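The Hendriks block is finally getting its front door back

Jan 20, 2021

I've been walking past the old Hendriks department store for most of my adult life, and for a good stretch of that it had plywood where the windows should be. So you can imagine how I felt when the plans landed last week and they were good. Really good, even! The developer, Ollow, wants to turn the place into a covered market hall with 64 apartments stacked above it, and the architects at Ekum have kept the whole curved corner that everybody in town uses to give directions.

The ground floor is the part I care about most (sorry, future residents). It's opened right through from the street to the canal side, so you could cut across on your way to the station without going around the loading dock. There's room for 59 small units, mostly food and repair shops, and the old escalator well becomes a skylight that drops daylight all the way down to the stalls. I've stood in that well. It smelled like wet carpet, and I still thought it was wonderful.

I got Timo Tiedemann from Ekum on the phone and he was happy to talk about brick for much longer than I had planned. They're keeping 175 of the original glazed panels on the corner and having the missing ones remade. "We tried a modern panel up there and it looked like a bad tooth," he told me. The new floors step back from the street, so from the sidewalk you'll mostly see the old roofline – I checked this from the bus stop with the drawings in my hand and I think he's right.

Not everyone is thrilled. The delivery bay moves to Clinari Street, which is narrow, and people there are already tired of trucks. A petition against the bay has 3000 names on it. Ollow says it will look at delivery hours, and I'd like to see that in writing before the vote.

Inside, the palette is still wide open, and I hope they go bold. Leafy walls, dark stone counters, a bit of teal, all of that would suit a building that once had a palm court on its top floor.

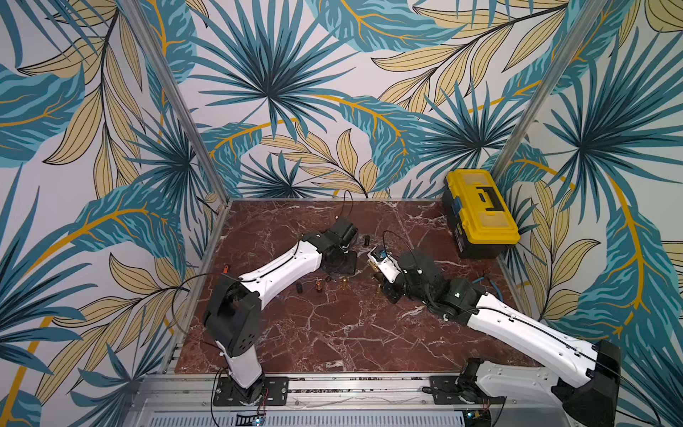 Teal palm-leaf wallpaper with a dark reddish-brown marble top.

The council takes it up in May. If it passes, the plywood comes down first and the corner gets scaffolding over the summer. Drawings are up in the library lobby until then, next to the copier, and there's a box for comments. I've already put two in – one about bike parking and one about the clock, which has been stuck at ten past four for as long as I can remember.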